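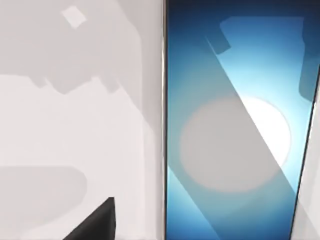

Figure 3. Rendered view of a pale, untextured surface carrying a wide shadow with a stepped lower boundary. A small lighter patch lies inside the shadow.

3.2 Shadow edges and the reading of daylight in small rooms

Most people judge a room as bright or dim within a few seconds of walking in, and they do so mainly from the walls. Earlier work in our group used meter readings taken at desk height, but these readings did not match what occupants told us. In the Ernonero flats, for example, two living rooms with the same average reading were scored very differently. The one with a plain, even wall was called gloomy. The other, where the shadow from a neighbouring roof fell across the plaster, was called cheerful by most of the people who saw it.

We therefore looked at the shape of the shadow as well as its depth. A shadow with a broken outline, as in Figure 3, gives the eye several places where light and dark grey meet. The soft edges matter too. A hard edge on a white wall tends to be taken for a mark or a change of paint, while a soft one is taken for light. We did not try to separate the effect of edge softness from that of outline in this study, and the scores below should be read with that in mind.

The survey was run in April at two sites, Ernonero and Twal. A total of 109 residents took part, of whom 70 lived in flats facing a taller building. Each person was asked to score their own main room on a scale from nought to 100, first in the morning and again in the afternoon. They were also asked to say in their own words what made the room feel light or dark. Answers were sorted by Khasawneh and checked separately by Tarigan. Where the two disagreed, the answer was left out of the totals — this affected very few forms, nearly all of them from Twal, where the wording of the second question had been changed late on.

Residents with a moving shadow on the main wall gave scores about 10 points higher than those without one. The gap was wider in the morning than in the afternoon. Curtains reduced it, and so did patterned wallpaper, on which the edge of a shadow is hard to make out. Floor colour made no clear difference.

Several people mentioned small bright patches inside a larger area of shade. These were liked in living rooms and disliked in bedrooms, where they were said to be distracting. The planning guide used at both sites, Vindach, treats such patches as glare and advises designers to remove them. Our answers do not support this for living rooms, though the number of bedrooms was too small to say much about the opposite case.

The Gamen site was left out of this part of the work, as its windows were being replaced during the survey period. Scores collected there later are given in Section 4.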